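About the Pratton Robotics Club

Home | About | Calendar | Join | Contact

The Pratton Robotics Club is an after-school program for students in grades 7 through 12. We meet twice a week in Room 26 at Pratton High School, next to the print shop. The club has 19 members this year and is led by Griet Verhoeven, who also teaches physics and the introductory programming course.

The club started out building line-following cars from kits. We still do that with new members during their first month. After that, students pick one of two groups. The hardware group builds and repairs the club's own machines. The simulation group writes and tests control programs on the computer, where an arm can drop the same thing all afternoon and there is nothing to sweep up.

What the simulation group does

Most of the group's time this year has gone to grasping. Students start with a gripper that has two flat fingers and a list of objects to pick up. Blocks come first, then round things, then long and tapered things, which are harder. If the fingers close near one end of a long object, the other end wants to swing, and the program has to allow for that. The objects are put into a cluttered setting with signs, furniture and other items that have nothing to do with the task, so a program can't get by on looking for the only thing there. 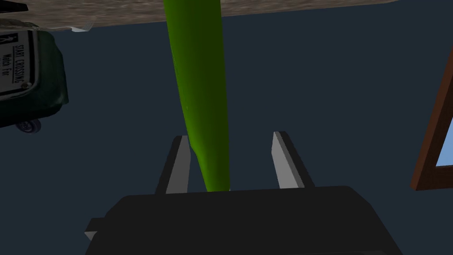
Each student keeps a log of every run. The log records the starting position, how far the fingers were open, the grip force and whether the object was still held at the end. Entries are short and failures go in too. Once every 2 weeks the group reads through the logs together and decides what to change. Ms. Verhoeven sits in on these meetings but the students run them.

Programs are written in Python. No experience is needed to join, and members who have never written code are paired with someone who has for the first few sessions.

Competitions

We enter the Raretti Challenge each spring. It has a simulation round and a floor round, and teams must pass the first to be invited to the second. Our team, Gelelik, finished 9th in the simulation round this year and went on to the floor round for the first time. The name came from a typing mistake on the entry form – the students voted to keep it.

Joining

New members are accepted in August, before the fall term starts. There is no fee. Laptops can be borrowed from the school, and students who have their own may bring it. Forms are available from the front office or from Ms. Verhoeven in Room 26. Parents are welcome to visit any meeting, but please sign in at the main entrance first.

Page last updated 7 Jul 2023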